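Desktop tower (inside)

A desktop tower is the boxy kind of PC, and I think it makes the most sense once you lay it on its side with the cover off. The memory sticks go in long slots near the CPU socket.

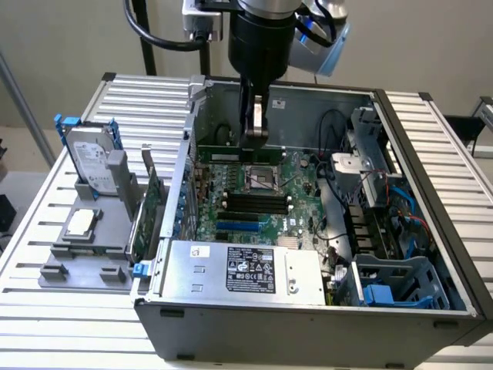
Memory module near the rear wall of an open tower

Expansion cards stand up from the board, next to blue clips on the case wall. I love those clips!
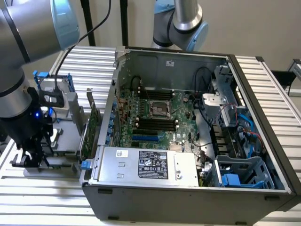 Green expansion card partly lifted out, power supply at the front

See also: Drive cage, Skedside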